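Getting the House Ready Before a City Trip (and Coming Home to One You Still Like)

I have been taking city breaks for a good many years now, mostly long weekends with a week thrown in whenever I can manage it, and I've slowly come around to the idea that the nicest part of a trip is decided in your own kitchen and laundry room before you ever get near the airport. A museum is a museum whether or not you emptied the crisper drawer. But walking back in at 8 in the evening, feet aching, to a house that smells of old onions can undo a whole lot of lovely memories!

So I've put together the things I do around the house before I go, while I'm packing, and after I get back. Some of it came from my mother, some of it from readers, and some from mistakes I'd just as soon not repeat.

The refrigerator, starting four days out

Four days before leaving I stop buying anything fresh apart from milk, and even the milk gets bought in the small carton. Then I cook my way down. Soft vegetables go into a soup, firm ones get roasted on one big sheet pan, and whatever herbs are left I chop and press into an ice cube tray with olive oil. Herb cubes are a wonderful thing to find in the freezer when you come home hungry and don't want to shop (drop two in a skillet, add garlic, add pasta, done).

Half a loaf of bread should be sliced before it's frozen. I forgot once and had to go at a frozen sourdough with a hammer and a bread knife, and I don't recommend it. Eggs will keep fine for a week or two if they were fresh to begin with. Hard cheese keeps better wrapped in parchment and then tucked loosely in a bag than it does in tight plastic.

On the last morning I wipe the shelves with warm water and a spoonful of baking soda, and leave an open dish of the dry stuff on the middle shelf. Don't switch the refrigerator off for a short trip. If you'll be gone a whole season and do want it off, empty it completely, dry it, and prop the door with a rolled dish towel so the air can move.

The quarter on the cup of ice is an old trick and I still do it. Freeze a mug of water solid, lay a quarter on top, and leave it in the freezer. If you come home and the quarter has sunk, the power was out long enough for things to thaw, and the chicken has to go.

Drains, traps, and the dishwasher

Run the garbage disposal with plenty of cold water the night before, then send half a lemon through it. Pour a cup of water down any sink or shower you don't use much, so the trap stays full and the smell stays down where it belongs. The dishwasher should be run, emptied and left ajar. I take the filter out too and give it a scrub with an old toothbrush, which is a miserable little job and well worth doing.

I also shut off the valves behind the washing machine. They're usually a quarter turn each. If yours are stiff, work them gently back and forth once or twice a year so they don't seize up on you.

Packing from the laundry room

I like to pack straight from the dryer, and I know that sounds lazy, but it means everything in the suitcase is clean and nothing gets washed twice. Knits get rolled. Button shirts get folded around a sheet of tissue paper, or around a dry cleaner's bag if you have one lying around, because the slippery plastic keeps the creases from setting.

Shoes go in shower caps, soles inward. I save the caps from hotels, and my drawer has more of them than any one woman needs. Stuff the shoes with socks, and if they're walking shoes that have seen a few cities, put a dry tea bag in each one overnight before you pack them.

For liquids, unscrew the cap, lay a square of plastic wrap over the opening, and screw the cap back down. I've carried shampoo that way in and out of more airports than I can remember, and I've only had one leak, when I used a scrap that was too small. Decant into little bottles over the sink, with a funnel made from the corner of an envelope if you can't find your real one.

I have a soft gray packing cube from Studari that I use for nothing but cables, and it has been the best thing for my nerves. Wind each cord loosely around your fingers, in loops, and close it with a twist tie from a bread bag. Tight winding is what cracks them near the plug.

A good day bag

In a big city you'll walk farther than you meant to, so the bag you carry all day should be cleaned out before you go. Turn it upside down over the trash and shake it. Wipe the lining with a damp cloth and let it dry open. Then put back only the things you'd miss: a folded tote, a small pack of tissues, two bandages, a pen, a safety pin, and a zip bag for a wet umbrella.

If the strap squeaks (mine did, all the way through one very quiet cathedral), rub a plain candle stub along the metal ring. A sticky zipper gets the same treatment, or a soft pencil run up and down the teeth.

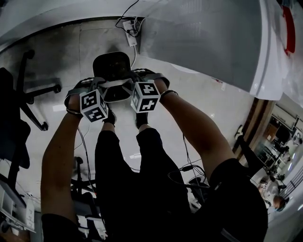

One reader wrote to me that candle wax picks up lint in a coat zipper, and that a dab of bar soap does the job and washes right out afterward. I tried it on my raincoat and have to agree, at least for fabric bags and jackets. For metal rings and buckles I'm staying with the candle.

A word about timers and lights

Two lamps on timers will do for most homes. Put one in the living room and one upstairs, or at the far end if you're all on one floor, and set them to odd times so they don't click on together. I once set both for exactly the same minute and my neighbor told me the house looked like it was winking at her.

Unplug the toaster, the coffee maker, and anything with a little glowing light that you won't be using. Leave the thermostat at a sensible setting. In winter I never go lower than what keeps the pipes safe, and I open the cabinet doors under the kitchen sink so the warm room air can get to them.

Houseplants while you're sightseeing

Move them all into the bathtub, or the brightest spot that isn't in hard sun, and set them close together. Water well the evening before and let them drain. For thirsty ones, run a strip of cotton from an old T-shirt out of a bowl of water and down into the soil, with the bowl a bit higher than the pot. Test it a few days early, because thick cotton can bring up a surprising amount of water and you may want a thinner strip.

Ferns sulk no matter what you do. Mine has been sulking since October.

Washing out a few things in the hotel

I bring one small bar of laundry soap in a tin and a flat rubber sink stopper, since hotel stoppers hardly ever hold. Wash socks and underthings the moment you come in for the evening, before you sit down, because once you've sat down on that bed it's all over. Rinse twice. Then lay everything on a dry towel, roll it up like a jelly roll, and kneel on it. You'll be amazed at how much water comes out!

Hang things from the shower rail with space between them, and they should be ready by morning if the fan is any good. Jeans won't be, so don't try.

For a food stain picked up at lunch, blot with a dry napkin first and use cold water after. A grease spot can wait under a pinch of cornstarch (I carry some in an old pill bottle, clearly labeled) until you get back to your room and can work a drop of dish soap into it.

Coming home

I leave clean sheets on the bed, a fresh towel in the bathroom, and a can of soup on the counter with the bowl and spoon beside it. It takes hardly any time and it feels as though somebody kind has been in the house. Sometimes I leave a note for myself too, with whatever chore I didn't get to.

The suitcase gets opened in the laundry room and never on the bed. Think of all the sidewalks and train platforms those wheels have been over. Wipe them with a rag dipped in warm soapy water, pick out any threads around the axles with tweezers, and give each one a spin. If the inside of the case smells stale, crumple up some newspaper, close it in there for two nights, and then leave the case open near a window for an afternoon.

Sort the laundry right away even if you won't run it until tomorrow. Check every pocket. I have washed subway cards, museum stubs, and one entire chocolate, and the chocolate took three cycles to get over.

The paper things I keep, the maps and ticket stubs and so on, go flat under a heavy cookbook for a week before they go in the album. If a map has torn along the fold, mend it from the back with a strip of plain tissue paper and a thin smear of white glue, and put parchment on both sides while it dries so you don't end up with a map of the city permanently attached to your casseroles.

Next time I'll go through the picnic kit, and I have plenty to say about thermoses, mostly how to get the smell of coffee out of one that has to hold soup the next day. Rice and vinegar, shaken hard, if you can't wait.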